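3. Where Hiltus Stops and Staststead Starts

Figure 1. Metal bin on a wooden tabletop, with a robot arm reaching in.
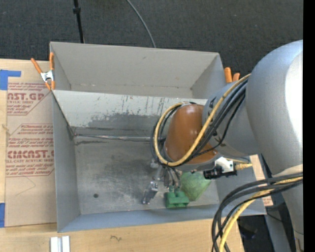

I went into this part of the project thinking the boundary would be the easy bit. I had two neighborhoods, one creek, and a stack of city maps, and I figured I'd spend an afternoon tracing a line and then get on with the interesting stuff. Instead I spent most of a winter on it, and I'm still a little unsure what to do with the six blocks between the old creek bed and Jakubowski Avenue.

Let me back up. Hulow Creek used to come down off the ridge, swing wide to the east, and empty into the river below the rail yard. Everything on the high side was Hiltus, everything on the low side was Staststead, and people seem to have been perfectly happy with that. Then the city straightened the creek and put most of it in a pipe. The water moved west. The ward line, which the charter had tied to "the center of the stream," moved with it, at least on paper. The people stayed exactly where they were, and so did their opinions about which neighborhood they lived in.

So now you have a strip of ground that is legally Staststead and has always thought of itself as Hiltus (or mostly has – I'll get to the exceptions). It's steep, the streets end in stairs, and the houses sit up on stone footings the way they do all over the ridge. If you walked in from the Hiltus side you'd never guess you had crossed anything. Come up from the Staststead flats and you climb 60 steps to get there, and that does feel like leaving one place and arriving in another.

3.1 What the paper says

I used three kinds of records: ward maps, the city's street directories, and the deed books in the basement of the county building. The ward maps are the cleanest and, for my purposes, the least helpful. They draw the new line down the middle of the pipe and leave it at that. Whoever drew them had no reason to care what anybody called the corner store.

The directories are much more fun. Each listing gives a name, an occupation, a street address, and a neighborhood, and the neighborhood was supplied by the person being listed. I went through every listing for the strip, 1028 in all, from the last directory before the creek work to the final one the publisher put out. Of those, 161 say Staststead. The rest say Hiltus, years and years after the line had moved.

I got pretty excited about those 161 and read them over and over. Most turn out to be clustered on the lower two blocks of Jakubowski Avenue, where the streetcar stopped. My first guess was that these were newcomers who had never known the old creek and simply took the city's word for it. I don't think that holds up. Several of the same surnames show up on the same lots in deeds from before the straightening, so at least part of the group was already there. My second guess, which I like better, is the streetcar itself. The stop was called Staststead Upper, the word was painted on the front of the car you rode home every night, and if you ran a shop you'd want customers to know where to get off. A barber and a shoe repair place both switch from Hiltus to Staststead in the very first directory after the stop opens, and neither one moved.

The deeds fall somewhere in between. They almost never name a neighborhood at all. What they do name is the creek, and they go on naming it long after it was gone. A lot gets described as running "to the east bank of Hulow Creek" in a sale made decades after there was any east bank to run to. I asked the clerk about this and got a shrug and an explanation that made good sense: when you sell a lot you copy the last description, and the person before you did the same. I had been ready to write two pages on memory and attachment to the landscape, and I've cut that down to this paragraph.

3.2 What people say

I also talked with people on the strip, mostly on porches and once in the laundromat. These were loose conversations and I don't want to lean on them too hard. I asked everybody the same opening question, where do you tell people you live, and then let it wander.

Amerley Baidoo was the most useful person I met. She has lived near the top of the stairs since she was a girl, and she corrected my map within a minute of seeing it. I had put the old creek one street too far south. She remembered her cellar flooding every spring along one wall only, and when I went back and checked the survey, the old bed passes right under that side of the house! I moved the line on my base map that same evening, and the three neighboring lots shifted with it.

She was also the one who told me that it depends on who's asking. To someone from across town she says Hiltus. To the gas company she says Staststead, so the bill will get there. To a neighbor she says neither one, she says "up the steps," and once I'd heard that I started hearing it everywhere. Older people on the strip use it as a name. You can be from up the steps, you can marry somebody from up the steps. It isn't on any map I've found, in any of the directories, or in the deed books.

That gave me a problem with my own method. I had sorted every listing into one neighborhood or the other, and my interview sheet had two boxes on it. I added a third box in June and went back to as many people as I could find, but by then a few had moved and a couple plainly thought I was a pest. I've kept the first and second rounds apart in the tables so the change in the form doesn't get mistaken for a change in anybody's mind.

The directories can't be fixed that way. The publisher had a set list of neighborhoods, and a person who said "up the steps" to the canvasser would have been put down as one thing or the other. I'd love to know how the canvasser decided. The company's field books may still exist – a finding aid in the county archive lists two boxes under its name – but they are stored off site and I haven't been able to see them yet. For the rest of this paper I use "the strip" for the ground between the two creek lines, and I use Hiltus and Staststead only where the source does.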